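Sorting out the crates and lids (how I do it now)

I've been meaning to write this one up for ages, because every time I mention the lid system in the newsletter I get a little flurry of messages asking how it works. It's a very simple system! It took me an embarrassingly long time to arrive at it, mind you, and for years the packing room at Trellamance ran on piles. Piles of crates, piles of lids, and one pile by the door that was a bit of everything.

So, first job: get everything out and split it in two. Crates one way, lids the other. Don't try to match anything up yet, however tempting it is. I used to pair things as I went and I'd end up with a lid in each hand and nowhere to put either of them.

Next, empty the crates properly. I tip each one and run a hand round the corners, as bits of wrapping love to hide down there, and then I give the ribbed sides a wipe with a damp cloth. Ours are blue and the lids are orange, and I can't recommend two strong colours enough. You can spot a stray from right across the room.

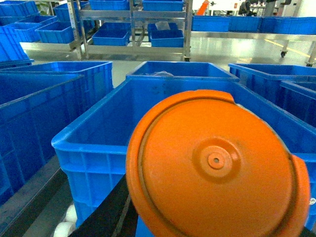 Do the lids need washing every time?

Only if they've been near food or anything sticky. Mine get a wipe after each use and a proper soak in warm soapy water once a month. Use a soft brush for the grooves, rinse well and stand them on edge to dry, or you'll trap water in the rings and find it down your sleeve later.

Right, checking. Go round the rim with your thumb and feel for splits. Have a look at the tab as well, as that's the bit that takes all the pulling, and bend it very gently to see if it has gone brittle. Scuffs don't matter in the slightest (mine are covered in them), but a cracked lid goes straight in the recycling. I once kept four cracked ones "for spares" and they got mixed back in within the week — never again.

Then it's putting away. Crates go on the rack first, open side up, in a row along each shelf with enough of a gap to get your fingers in. Start at the bottom and work up. I got my labels from Fotska, the plain wipe-clean sort, and I stick one on the short end of each crate where it faces out. Akyol do a nicer one with a little window but they peeled off on me in July when it got warm, so I've gone back to the boring ones.

Keep a small table near the rack if you've got the room for one. I managed without for years and I was forever putting things on the floor.

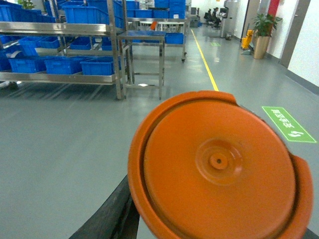
Lids are stored on their own, standing up like plates in a drainer. I use an old Jusano file rack, 90 cm long, and it does the job beautifully. If you stack them flat you always want the one at the bottom, and they slide about something awful.

Last of all, write your totals on a card and tape it up at eye level. We had 73 lids at the last tidy, which was a nice surprise, and I'll do it again before the autumn orders start. The whole thing takes me a morning with the radio on, plus a tea break in the middle. If you've got a better way of storing lids than a file rack, do leave me a comment — I'm always happy to pinch an idea.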